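Grikadden Manipulation Software: Interim Report to the Hajdu Fund
Reporting period ending December

Work during this period centered on the perception and tooling packages. The ingestion pipeline now processes 2000 demonstrations without manual repair, and the time alignment service developed at Zadbridge has replaced the earlier scripts. Valentyna Panasiuk led both tasks.
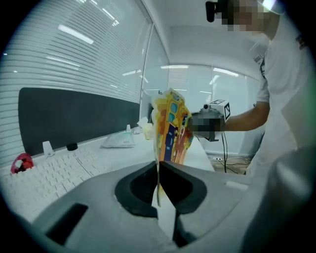
Grasp state estimation remains the most demanding part of the perception package. The present model infers finger closure and contact from the wrist view alone, and its errors are concentrated on soft packaging. A crinkled snack bag pinched at its lower edge, with the top folded over, offers few stable contours, and glossy printing adds false edges. The revised model carries a separate deformation term, which reduced failed segmentations by 40 percent on the Listlow test set. Pose tracking from the fiducial cube is unchanged.

Two items are behind schedule: the planner interface and the operator log viewer. Gus Bellamy has taken over the interface, and a first release is expected next quarter. Spending is within the approved budget. No change to the scope of work is requested.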